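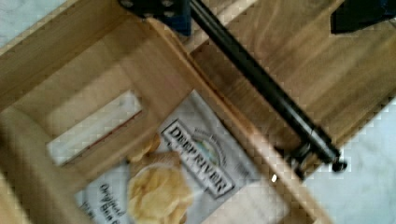
13 September 2025

Writing this fast, between runs, so forgive the shape of it.

My opinion: the replay viewer is the most important piece of software in a manipulation project. More than the policy. More than the planner. And almost every team I've worked with treats it as a side script that somebody wrote in June and is now scared to touch.

Here is what I mean. We do bags and crates. Soft thing, hard walls. The policy decides where the fingers go, the controller makes them go there, and in between there are 14 little decisions made by code that no one looks at. Clamp this. Smooth that. Drop the frame if it's older than a threshold. When a pick goes bad, people open the policy first. Always. They retrain. A day gone. Then someone lines up the wrist video against the joint log and the video is 2 ticks behind the joints. The model was fine. It was acting on old news.

I did this myself, last month, so I'm not pointing fingers. Well, one finger. Jean Paterson, who I share a repo with, had told me to check the timestamps first and I said yes yes and then retrained anyway.

A chip bag is a good test, by the way. Busy print, no fixed shape, a picture of chips on the front that a segmenter will happily call an object of its own. Give me a bag over a foam cube any day. Cubes make bad software look ok. And a crate has a rim, and next to a rim a finger's width matters a lot, so a small lag stops being small.

So what should a viewer do? Not much really.

- Show the camera frame, the commanded pose and the measured pose on one clock
- Step one tick forward and one tick *back* (back is the one everybody skips)
- Show which frames the policy really got, not which ones the recorder saved
- Open in under four seconds or people won't open it

The third one is where I get loud. The recorder and the policy are two different listeners. They see different things. If the tool replays the recorder's copy, you are watching a nicer movie than the robot did. Blur included, by the way: keep the blurred frames. I have seen pipelines that filter them out "for quality" before anyone can look at them, and then the arm hits live motion blur on every fast approach and it's never seen any. Of course it does something odd.

Nattawut Kongkaew disagrees with me on most of this. His line is that a good viewer makes people stare at single episodes, and single episodes lie. Look at the success rates, he says, fix what the numbers tell you to fix. Fair. I've watched someone spend an afternoon on one weird grasp that never came back. But rates only tell you something is wrong. They don't say where, and with seven processes passing messages around, where is the whole job.

We use Keka for logging and Latuheru for the planner, and I like both, mostly. Latuheru has one habit I can't stand. If a path gets too close to a wall it quietly swaps in a wider one and reports success. No warning, no flag. You find out from the replay, when the measured arm takes a detour nobody asked for. That's a tooling failure as much as a planning one. Silent fallbacks should be banned, or at least printed in red. I'd take a planner that fails out loud and makes me fix teh goal.

And the cost argument, which I hear every quarter: we don't have time for tools, we have a demo. Fine. Count the days spent retraining for bugs that were in the clock. I did count, for one project, Clestance. Four days out of 14. The viewer I should have had took me 2 to write, and it's ugly, the scrub bar jumps if you drag it too quick, and there's no dark mode so don't ask.

Put it in the plan as a line item. Give it an owner. Review changes to it the way you'd review changes to the controller, becuase you're going to trust it just as much at 6 pm with a stuck gripper.

Ok, run's finished. Going to go step through it backwards.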